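Kuker Two-Finger Gripper Kit
Sold by Randico. Ships in one box, arm not included.
Price: $2470
In stock: 15

Let me get the big question out of the way first, because it's in most of the emails I get. Can it tidy my house? No. Can it do one small, boring piece of tidying, over and over, while you drink your coffee at the other end of the table? Some days, yes, and I have to say those are pretty great days.

I'm Romain Marchal and I run the little robot corner of the Randico store. I've had a Kuker kit bolted to my own bench arm since June, and this page is my honest take on it, written by the guy who also answers the phone when yours acts up.

What you get

The kit is two long black fingers, the drive unit that opens and closes them, a wrist plate, a small wrist camera with its bracket, the cable set and a bag of screws (plus spares, since I've lost enough of my own under the bench). The software is Traker, which records what you do when you guide the arm by hand and then tries to do it again by itself. Traker runs on a normal desktop computer. The license is for one machine and doesn't run out.

You bring the arm. If you already own a Leblanc bench arm the wrist plate goes straight on. For anything else, send me the bolt pattern before you order and I'll tell you if we have an adapter. Please do this before, not after!

What it's good at

Things that stand still and stay the shape they are. Cups, blocks, bottles with the cap on, short tools with a decent handle. I set up a sorting job with plastic cups and left it alone, and it got through 42 in a row before it dropped one. I was so pleased I called my sister.

It's also good at coming back to the same spot. If your chore is "take the part from this tray and put it in that tray", a small shop can get real use out of this. One of our first customers has it loading parts into a rinse basket all afternoon, and he says the only complaint is the noise of the drive unit.

What it's bad at

Socks. Anything like socks. Towels, plastic bags, cables, a wet sponge. It'll grab them fine and then it has no idea what it's holding or where the rest of it went.

Clutter is the other one. A single hand rake on a bare table is easy. Put several together, with the handles pointing different ways, and the job changes completely. Which one goes first? Do you grab it by the handle or the blade? Will the tines catch on the rim of the bucket on the way in? A four-year-old sorts this out without stopping her song. My arm thinks it over, picks one, nudges its neighbor, and then has to look again because everything has moved.

So kids' garden tools are my favorite test, and I'd suggest them to anyone starting out. They're cheap, they're light, the colors are easy to tell apart, and the scoops and rakes are different enough to keep things interesting. Give Traker at least 20 guided runs before you judge it, and move the tools between runs or it just learns one layout by heart.

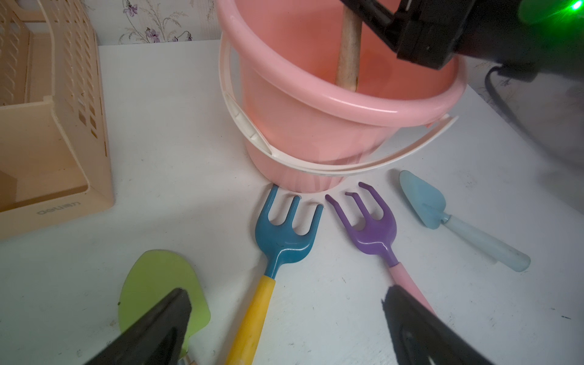 Loïc Delorme wrote in to say I'm too kind about all this. In his view a chore only counts as done when you can leave the room, and by that rule no machine he's tried at home has done one yet, apart from the dishwasher. He'd still buy the kit again for the workshop, where he can fix the trays in place and keep people's elbows out of the way.

I can't argue much with the first part. I do leave the room now for the cups. For garden tools I stay in my chair with a hand near the stop button.

Good to know before you order

The finger pads wear, and replacements come in pairs. Clean them with a damp cloth and let them dry before you run anything.

Clamp the arm down. A heavy base isn't enough once it starts swinging.

Keep small kids and pets away from the table while it's powered, even if it looks asleep.

Returns are fine if the screws are all there. Questions go to the contact form, and I pick those up every morning except Sunday.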